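Ticket 318: Plush and plate task, left hand episodes failing the upload check
Opened by: Busisiwe Matlala
Assigned to: Pravesh Msimang
Project: Tunila
Status: Open, waiting on reporter

Busisiwe Matlala wrote:

Hi Pravesh, I hope your week is winding down more gently than mine! We're trying to finish the purple plush set for Tunila. The target is 300 accepted episodes and the checker has just thrown out 59 of them, all with the same message: "hand state out of step with head video." I restarted the recorder, then the teleop station, then (because I was getting a bit desperate) the whole robot, and I still get the message on new episodes. The arms follow the operator beautifully, so I don't think it's the gloves. Could you take a look when you have a minute?

Pravesh Msimang wrote:

Hello Busisiwe, and thank you for copying the message word for word, it saves me so much guessing. I pulled a few of the rejected episodes. The right hand lines up with the video all the way through. The left hand starts out fine and then slips behind, and by the end of an episode the fingers in the log are still closing well after they've closed on camera. Two questions for you: did anyone update the Dronix hand driver on the recording machine, and are both hands still on the same clock setting? You'll find that under Hands, then Timing.

Busisiwe Matlala wrote:

Oh dear, yes, the driver was updated, and I'm afraid that was me. Under Timing the right hand says "shared" and the left says "local." I've never touched that page, I promise. Should I just change it, or will that upset the episodes we already have?

Pravesh Msimang wrote:

Please don't feel bad, the update put the left one back to its default and gave you no warning at all. Go ahead and set it to "shared," save, and restart only the recorder. The accepted episodes won't be touched. Keep the rejected ones too, please, as I'd like to try shifting the left hand log to match before we give up on them. Then record a short batch with the same toy and plate, including some with both hands on the toy and some with the left hand only, and send me a few head camera stills so I can check them against the finger positions.

Busisiwe Matlala wrote, Fri 18 December:

Setting changed and recorder restarted. The new batch is in the Tunila folder under "retest," and the stills you wanted are attached. I'll leave the ticket open until you've had a chance to compare them with the log.
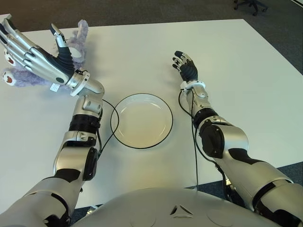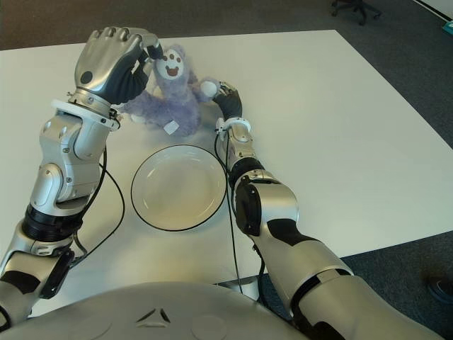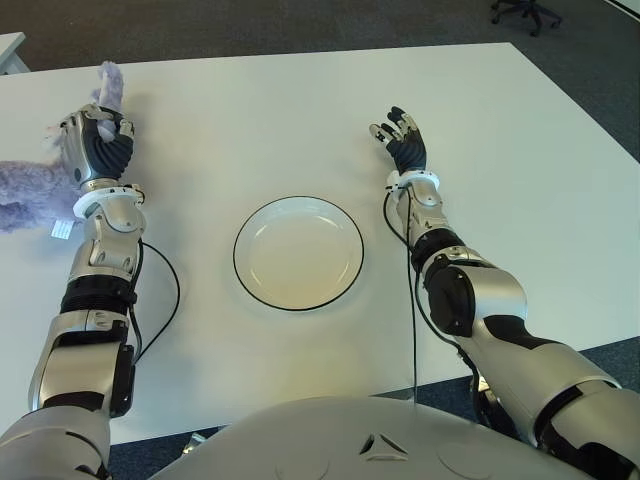 Attachments (3): head camera stills, purple plush and plate. Both hands are on the toy in the second one.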